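# The Box from Rokstead

By the time Young-sook Choo had finished with the shop in Groltby there was very little left of it. The long counter had gone to a baker, who wanted it for rolling out. The till had gone to a museum two valleys over, and the sign, which had been painted by her father with more love than skill, was wrapped in a blanket in the back of her nephew's van. For 40 years people had brought in their broken radios and their silent doorbells and the clocks they had been given for retiring, and Young-sook had mended most of them, and been paid for perhaps half. She didn't mind that. She had been paid in plums a good deal, and once in a very fine goose.

What she did mind was the parts. You can give away a counter in an afternoon, but the parts were another matter altogether, for they lived in biscuit tins and jam jars and the toes of old socks, and every one of them was something she had saved from something else. There was a tin marked WISOW, which was the name of a village and also, for reasons lost to everyone, of a tin. There was a jar that rattled and a jar that didn't. When her niece Majimbun rang to say there was room for all of it in the new place, and a proper table too, and that she would be glad of it because she was only just starting out and had hardly a spare screw to her name, Young-sook sat down on the stairs and had a little cry, and then got up and made a list.

The list had 200 things on it before she gave up and wrote "and so on".

She had thought she would send the tins as they were. It was the woman at the hardware shop in Rokstead who talked her out of it, a large and patient woman who had plainly talked a great many people out of a great many tins.

"You'll want to see what you've got, my love," she said, and went up a ladder.
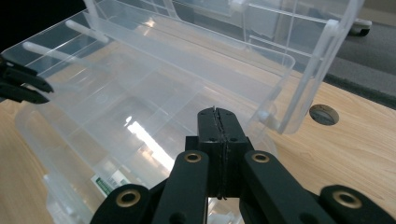 Young-sook had never in her life owned anything so sensible, and she was a little shy of it at first, the way you are with a guest who has better shoes than yours. She carried it home on her knees on the bus. She had expected a lid that came right off and got lost under things, but this one was hinged and stood up nearly straight behind the tray when you opened it, and the whole thing was so clear that the grain of the desk came through the bottom and made it look as though it had been filled with wood already. There was a little white label with green print on it, and she put on her glasses, and then her other glasses, and decided it could keep its secrets. Then she ran a finger along the dividers, one after another, and thought of all the years she had spent tipping out a whole jar to find one washer.

She didn't put anything in it. She meant to, that evening, and she even got as far as opening the tin marked WISOW and moving the lid to the other side of the kettle. But it seemed to her that the first piece ought to go in at the other end, on Majimbun's table, with Majimbun there to see. So the box travelled empty, and the tins travelled beside it, and her nephew drove the whole way with the window down because of something in one of the socks.

Majimbun gave them soup. She was a tall, serious girl who had been a small, serious child, the kind who used to sit under the counter in Groltby in October with the rain going down the window and sort resistors by colour because she liked the look of them. She asked about the journey and she asked about Young-sook's hip, and she did not once look at the box, and Young-sook, who had known her since she was an hour old, knew exactly how much that was costing her.

"Go on, then," she said, when the bowls were stacked. "Open it up. You choose the first."

Majimbun took a very long time to choose. She went past the fuses and the knobs and a lovely brass switch that Young-sook had privately been hoping for, and came up at last with a little circuit board, white round the edge, with a green face on it like a tiny window and some dark printing too small to bother with.

"What was it out of?" she asked.

"I haven't the faintest idea," said Young-sook. "I've been meaning to find out since before you could walk."

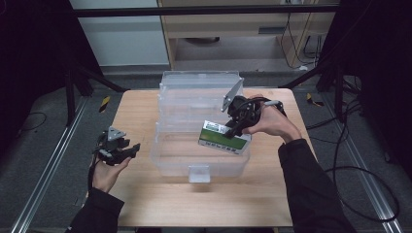 ## What Was Left in the Tins

They worked until the street lamps came on, and then they put the big light on and worked some more. Every piece had to be discussed, which slowed things down, though neither of them would have given up the discussing. The brass switch had come from a hotel. The knobs had come from a man who had wanted them thrown away and had then come back 7 times to ask if she still had them.

"And did you give them to him?"

"I did not. He'd have thrown them away."

Her nephew fell asleep in the armchair with his boots on. Majimbun wrote out labels in her neat square hand, and Young-sook, who had never labelled anything truthfully in her life, told her what to put. When they got to the bottom of WISOW there was a plum stone in it, quite dry, and the two of them looked at it for a while.

"Shall I throw it out?" said Majimbun.

"Give it a corner," said Young-sook, and reached for the next tin.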